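Laborbuch Moter, Oktober, Nachmittag

Nochmal zur Methode, damit Leanne und ich nächste Woche nicht wieder aneinander vorbeireden. Wir vergleichen zwei Arten, Demonstrationen für den zweiarmigen Aufbau zu sammeln: einmal mit festem Startbereich (gelbes Klebeband auf dem Teppich) und einmal frei. Mich interessiert vor allem, wie stark die Policy am Band hängt. Graham meint ja, sie lernt bloß "fahr zum Gelben", und ich fürchte, da ist was dran!

1. Startbereich

Beide Greifer offen und leer, einer darf schon ins Rechteck ragen, der andere bleibt draußen. Den Abstand zum Band messen wir nicht, das streut von allein genug.

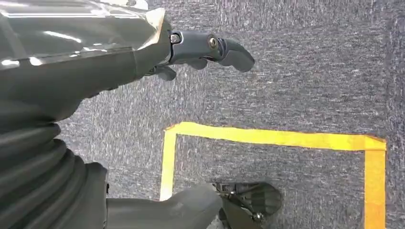

2. Blickwinkel am Handgelenk

Die Handgelenkkameras sehen je nach Armstellung alles Mögliche, auch den halben Raum samt Leuten. Bushra wollte den Hintergrund maskieren. Ich hab's mit 13 Episoden probiert und finde es eher schlechter (die Maske frisst gern mal ein Stück Finger mit weg).
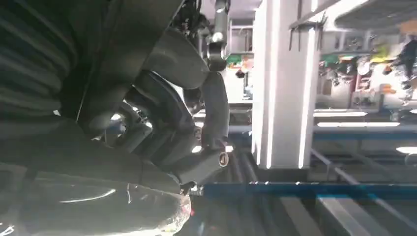 Also vorerst unmaskiert, dafür mehr Variation in der Armhaltung. Im Datensatz sind jetzt 334 Episoden, davon fliegen 7 raus, weil die Zeitstempel zwischen Kopf und Handgelenk auseinanderlaufen. Oisín schaut sich den Logger an, ich tippe auf den Puffer.

3. Kopfansicht

Von oben ist das Band fast immer mit drin, dazu die blauen Regale und die weißen und blauen Kästen. Genau da liegt mein Verdacht: so viel kräftige Farbe, da braucht das Netz den Greifer gar nicht groß anzuschauen.

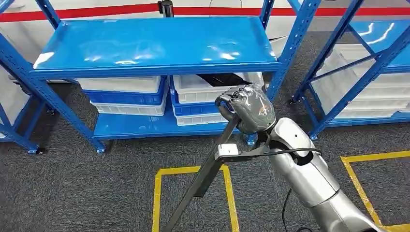

Für den Gegentest würde ich das Band im Training lassen und nur bei der Auswertung abziehen, 2 Durchgänge pro Checkpoint. Wenn die Erfolgsrate dann einbricht, hat Graham recht und ich schulde ihm einen Kaffee. Joanne will außerdem eine Variante mit verschobenem Rechteck, gute Idee, aber bitte als eigener Ordner und nicht wieder alles unter "Pristidon_neu"!

Offen: Maskenskript aufräumen, Seeds eintragen, Bushra nach den alten Checkpoints fragen.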